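An Open Day at the Nirkmont Terrazzo Works

My sister-in-law has been telling me for years that I ought to go up to Nirkmont for the open day, and for years I have found some reason to stay home with the crossword. Well, this summer I finally went, on Tuesday, August 13, 2019, in a borrowed car with a thermos of coffee and my good walking shoes, and I have been talking about floors ever since. My poor family!

The works sits at the bottom of the hill, past the old Geline dairy, and you smell wet stone before you see the gate. Adaeze Etim met our group in the yard and handed out earplugs and the nicest little printed map. She started there as a summer clerk and now runs the mixing shed, and she talks about marble chips the way my grandmother talked about tomatoes. They keep 116 blends on the sample wall, from a creamy one with hardly any speckle to a green and black one called Skoryk that I would happily have in my kitchen if my kitchen were bigger (and my husband were more patient).

We watched a slab being poured, which takes longer than you would think, and then we all trooped over to the grinding hall. The big grinder makes 3 passes, each finer than the last, and between the second and third you suddenly see the pattern come up out of the gray. A little boy beside me gasped out loud. I may have done the same.
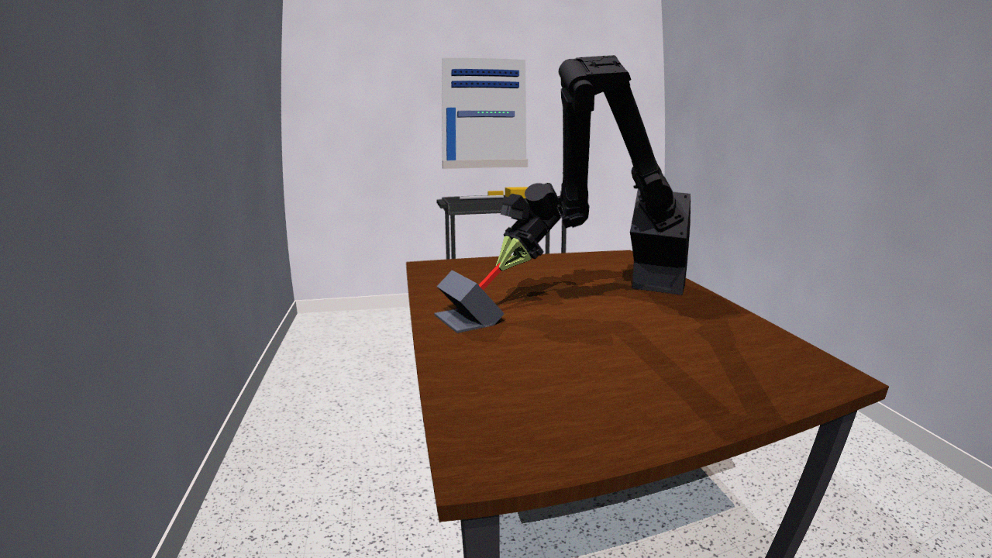
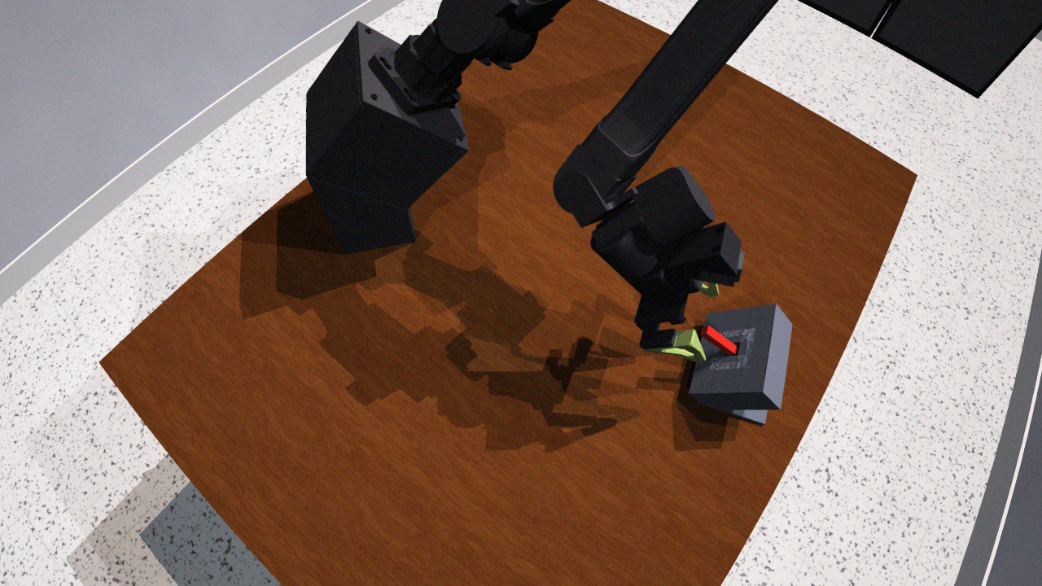 Computer renderings: the brown wooden table, with the black arm reaching across it.

Lunch was in the canteen, lentil soup and a very good plum cake, and I sat with Haoran Peng, who lays floors for a living and had driven 300 miles to choose chips for a school hallway. He told me to look at the seams first in any terrazzo floor, and then at the baseboards, where a careless job always shows. I have since inspected the bank, the library and my dentist's waiting room. The library is lovely. The bank I will say nothing about.

In the afternoon Chie Minami gave a talk on repairs in the old sample room. She had a tray of chips from a railroad station floor, all sorted by color in muffin tins, and she let us try matching a patch. Mine was too dark, but she was very kind about it.

The shop sells offcuts by the pound and I came home with a trivet and two coasters. The next open day is in December, they told me at the gate, and the yard gets icy then, so bring boots.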